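**To:** Verkness House users' list
**From:** Nusrat Talpur, House Services
**Date:** January 23, 2021
**Subject:** Re: Cups and table tops - revised arrangements

Dear colleagues,

I am replying to the list as a whole, as the points raised in the message quoted below have also been put to this office by other departments. The replies follow in the order in which the questions were asked. The revised arrangements at the end replace those circulated in September.

> From: Ground Floor Reading Room
> To: Verkness House users' list
> Subject: Cups and table tops
>
> Dear all,
>
> We should be grateful for guidance on several matters concerning the shared cups and the brown tables.
>
> First, when we came to lay out refreshments for our last meeting there were not enough white cups in the ground floor cupboard, and we had to borrow from upstairs. We had understood that each floor held its own set. Are cups now held in common, and if so, where should they be returned?
>
> Secondly, one of our tables has acquired a number of pale marks on the top. A colleague tried to remove them with a kitchen cleaner and the surface now looks rather dull in that place. We do not wish to make matters worse. Is there an approved product?
>
> Thirdly, the cups are sometimes put away stacked one inside another and sometimes singly. The stacked ones are difficult to separate and we have had one chip at the rim. Which is preferred?
>
> Lastly, may the larger tables be left laid overnight before a morning meeting? Opinions differ among those who set up.
>
> With thanks in advance,
> Ground Floor Reading Room

**1. Where cups are held**

The white cups are held in common by all floors. At the last stocktake the House had 82 in use. They are of the Sallar pattern, and replacements are ordered through Thammasiri, our catering supplier, who also provide the trays and the hot water urns.

The cupboards on each floor are intended to hold 16 cups apiece, with the remainder kept in the pantry. A department expecting a larger meeting should draw the extra cups from the pantry and sign for them in the book on the shelf. Borrowing from the cupboard on another floor is permitted only with the agreement of the department that looks after it. The difficulty described by the Reading Room arose when cups drawn from the ground floor for an event on the upper landing were returned to the pantry. This was an understandable mistake, and the labels inside the cupboard doors will be made clearer.

Cups which do not match the Sallar pattern are the property of individual departments. They should be kept in departmental kitchens and should not be put into the shared cupboards. Any found there at the next stocktake will be placed in the box by the pantry door for collection.

**2. Marks on table tops**

The reddish-brown tops show light scuffs readily. Most of these are rubbed into the finish by objects being dragged, and cleaning has very little effect on them. The small dark specks which several departments have reported as stains are a separate matter. Some can be lifted with a damp cloth. Those that do not come away should be left alone.

The approved product is Pudska surface soap, diluted as directed on the bottle. It is to be put on the cloth and not poured on to the table. Wipe along the length of the top, go over it once more with plain water, and dry it with a second cloth. Cream cleaners, scouring pads and furniture polish are not to be used on any shared table. Polish in particular leaves a film on which cups slide, and it has taken a good deal of work to remove it from the tables in the upper committee room.

As to the dull patch, please do nothing further for the present. House Services will look at the table when the ground floor is next closed. If other tables have been treated in the same way, I should be glad to be told, with a note of the room and the position of the mark. No charge will be made to departments for marks reported in this manner.

**3. Stacking**

Cups are to be put away singly and upright on the lined shelves. The shelves were measured for this and there is sufficient room, provided that saucers, jugs and biscuit tins are kept on the shelf below. Stacking is acceptable on a trolley for the short journey between the pantry and a meeting room, but no more than two high.

The chipped cup should be brought to the pantry and entered in the book as withdrawn. Chipped or cracked cups must not go back into use, however slight the damage. A request was made last year that they be kept for pens and pencils. The House has no objection, but such cups must be marked underneath so that they do not find their way back to the cupboard.

**4. Setting up and laying tables**

Tables may be laid on the evening before a morning meeting, with the following provisos. The top must be clean and fully dried. Cups may be set out, but milk, sugar and food may not. The person who booked the room remains responsible for the table until it is cleared, including where the cups have been moved by another user in the meantime.

It would assist those who clear up if cups could be set out in groups, well in from the edge, with the tray kept on the same table. Cups scattered singly along a table are easily missed, and those left close to the edge are the ones most often knocked. Where the table is being shared with other work, the cups should be brought together at the far side, away from the place where people are sitting or reaching across. 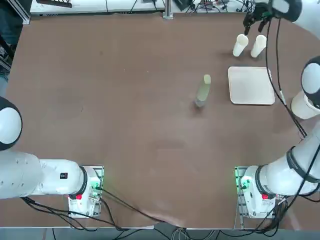
*Two white cups placed together on one of the brown tables.*

The far corners are a convenient place for a small number of cups, as they are easily collected from the other side. Long leads and cables should be kept clear of the cups and should not be passed between them.

**5. Revised arrangements**

The following apply from the date of this message.

- Each floor cupboard is to be restocked to its full number at the end of the working day by the department which last used it.
- Cups drawn from the pantry are to be returned to the pantry, washed and dried, and the entry in the book completed.
- Requests for more than 6 trays at one time should be sent to this office before the room is booked, so that Thammasiri can be asked for additional ones if necessary.
- Tables are to be lifted when moved. Two people are required for the larger ones. Cups and trays are to be taken off first.
- Only Pudska surface soap is to be used on the table tops. A bottle and clean cloths will be found in each floor cupboard.
- Withdrawn cups are to be reported and not simply discarded - the next order depends on the number entered in the book.

I have been asked whether departments may purchase cloths or runners to protect the tops. This is permitted at the department's own expense. They should be plain, flat and washable, and should be removed after use. Rubber-backed mats are not suitable, as they have left a tacky outline on one of the tables in the east room which we have so far been unable to shift.

A question was also received concerning the older mugs stored beneath the main stairs. They do not form part of the shared stock. The boxes are awaiting a decision by the House, and departments are asked not to help themselves from them in the meantime.

Replies on matters of general interest may be sent to the list. Reports of damage, and requests for trays or additional cups, should come directly to House Services with the name of the room in the subject line. The stock book has been moved to the left-hand shelf inside the pantry door, and a fresh pencil has been attached to it.

Yours faithfully,

Nusrat Talpur
House Services
Verkness House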